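Tovham Wetland Forum > Reserve management > Reed cutting at Ankrah lagoon

lesia_p
I read the new plan for the Ankrah lagoon twice, to be sure I understand it. The reserve office wants to cut 4 hectares of reed before June and open the north bank for a walking path. I am not against paths. But the bitterns use exactly this side, and the plan gives them one sentence.

Dionysis K.
The reed is also choking the channel. When I first came here you could see open water from the road, and now there is only a thin line. If nothing is cut, in ten years we will have a dry field and no bitterns to argue over.

lesia_p
Cutting, yes. Cutting in spring, no. These are two different questions and the plan mixes them.
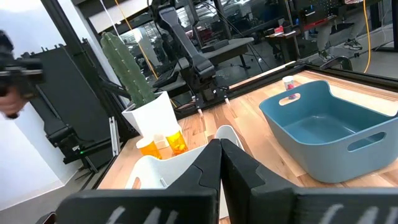 Efua Alhassan
Moderator, Reserve management board
Posted April 5, 2022

Please keep to the plan itself. The full text is 1135 lines in the office PDF, and the part on birds is in the annex, not in the summary. I think some of you have read only the summary.

Dionysis K.
I have read the annex. It says the cutting will stop if a nest is found. It does not say who will look for the nests – this is my only complaint.

elikem_amissah
The contractor is Grakeck, same as for the dike. They worked clean there, I must say. But they are not bird people, and they will not see a nest before the machine is on it.

lesia_p
Thank you, this is my point. Could the office move the work to autumn? The path can wait.

Edem Laryea
The money can not wait so easily. The grant from Plodamis closes in June, and without it the path and the channel are both gone. I would accept a strip of roughly 700 meters left uncut along the north bank, with the path moved behind the trees.

lesia_p
Behind the trees I can accept. But then I want it written in the plan with a map, and not only promised at a meeting.

Dionysis K.
The ground behind the trees is under water every winter. Has anyone walked there in January with normal shoes?

Edem Laryea
Then a boardwalk for the low part. I will ask what it costs.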